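Automatización y organización del trabajo
Unidad 5. El doblado de prendas: qué cambia en el puesto
Apuntes de clase — Prof. Desta Woldemariam
Versión del 26 de noviembre de 2019

5.1 El caso

Trabajamos en esta unidad con el caso de Gulutton, una lavandería industrial que atiende a hoteles, gimnasios y residencias. La empresa tiene una nave principal y un taller más pequeño, Tenddale, donde se lava y se dobla ropa de uso personal: camisetas, sudaderas, toallas. En septiembre entró en Tenddale una mesa de doblado con dos brazos robóticos. En el momento de la compra la plantilla del taller era de 142 personas, de las cuales 12 estaban asignadas al doblado manual.

La lectura obligatoria es el informe interno de Mairéad Cronin, responsable de organización. Conviene leerlo antes de la sesión práctica, en especial el apartado sobre turnos.

5.2 Por qué la ropa es difícil

Una pieza rígida se agarra siempre igual. Una camiseta no. Cambia de forma cada vez que se toca, el borde que interesa puede quedar debajo y dos prendas de la misma talla caen de manera distinta sobre la mesa. Por eso el doblado quedó fuera de la automatización durante mucho tiempo, cuando el lavado, el secado y el planchado de sábanas ya llevaban décadas mecanizados.

El primer problema es encontrar un punto de agarre. Un dobladillo recto y visible es un buen candidato; un pliegue profundo puede confundirse con un borde.

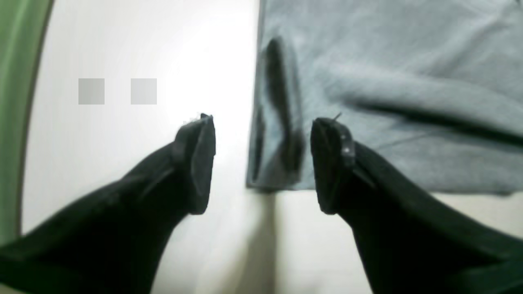
Figura 1. Los dos dedos de la pinza, abiertos, junto al borde inferior de una tela gris azulada.

Para una persona con experiencia este paso apenas existe. Ekene Oyewole, dobladora en Tenddale, lo explica así en la entrevista recogida en el anexo: «La mano encuentra la costura sola. Cuando me pidieron que dijera cómo lo hago, tuve que ponerme a doblar despacio para enterarme». Ese conocimiento que se tiene y no se sabe enunciar es lo que en la unidad 2 llamamos saber tácito. Al automatizar una tarea, alguien tiene que ponerlo por escrito o mostrarlo, y ese trabajo rara vez figura en el presupuesto.

5.3 Reparto de tareas

Antes de la mesa, una misma persona sacaba la prenda del carro, la revisaba, la doblaba y la apilaba. El puesto se ha partido en tres:

Preparación. Separar las prendas, darles la vuelta si vienen del revés y apartar las que tienen manchas o descosidos.

Supervisión. Atender la mesa, retirar las prendas mal dobladas y detener los brazos cuando hace falta.

Acabado. Corregir el doblado, apilar y etiquetar.

La revisión de calidad, que antes se hacía al tacto mientras se doblaba, pasa al principio. Varias trabajadoras señalan que así se les escapan defectos que antes notaban con los dedos — un botón flojo, un forro abierto.

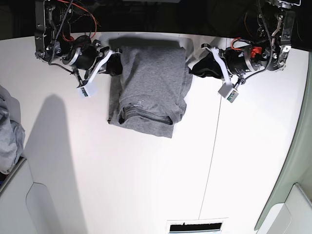 ¿Quién decide cuándo una prenda está bien doblada?
La persona encargada del acabado, de acuerdo con la ficha del cliente. La mesa no tiene autoridad sobre la calidad, y el convenio del taller lo recoge de forma expresa.

5.4 El ritmo

En el doblado manual el ritmo lo marcaba cada persona, con un objetivo de 200 prendas por turno. Ese objetivo se mantuvo sobre el papel al llegar la mesa, pero dejó de tener sentido: quien supervisa no dobla y quien prepara depende de que la mesa admita la prenda siguiente. Adebayo Effiong, delegado de personal, pidió que se retirara el objetivo individual. La dirección lo sustituyó por uno de equipo.

Hay además tiempos de espera que antes no había. Estirar la tela entre dos puntos de agarre es una maniobra corta, pero puede repetirse varias veces con la misma prenda.

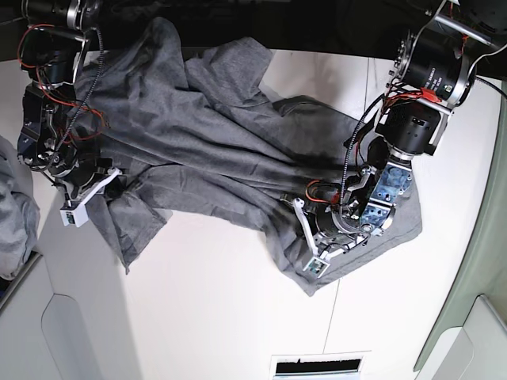

Figura 2. Prenda gris oscuro sujeta por dos puntos, con los pliegues en diagonal.

Obsérvese la diferencia entre carga física y carga de atención. Las molestias de hombro y muñeca bajaron según el servicio de prevención; las quejas por cansancio visual y por aburrimiento subieron. Ninguna de las dos cosas se había medido antes de la compra, de modo que la comparación se apoya en lo que recuerda la plantilla.

5.5 Formación y categoría profesional

El proveedor, Polishchuk, dio un curso de arranque y parada. No incluía qué hacer con prendas pesadas o muy arrugadas, que son las que generan más consultas. Musa Nwachukwu, encargado de turno, preparó por su cuenta una hoja con los casos frecuentes y la fue ampliando. Sigue pendiente si la supervisión de la mesa corresponde a una categoría superior. Gulutton sostiene que es la misma tarea con otra herramienta; la plantilla sostiene lo contrario.
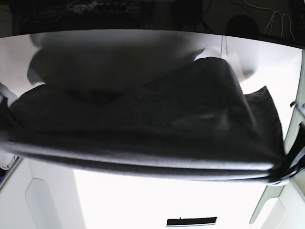
5.6 Trabajo para la próxima sesión

Por parejas, una página como máximo:

a) Redactad las instrucciones para doblar una sudadera con capucha sin usar las palabras «bien», «recto» ni «normal». Intercambiadlas con otra pareja y seguidlas al pie de la letra.

b) Indicad qué parte del puesto antiguo ha quedado sin asignar en el reparto del apartado 5.3.

c) Comparad el caso con el del almacén Hondska (unidad 3). Allí la categoría se negoció antes de instalar las máquinas.

Traed el informe de Cronin impreso o descargado; en el aula la conexión falla a menudo.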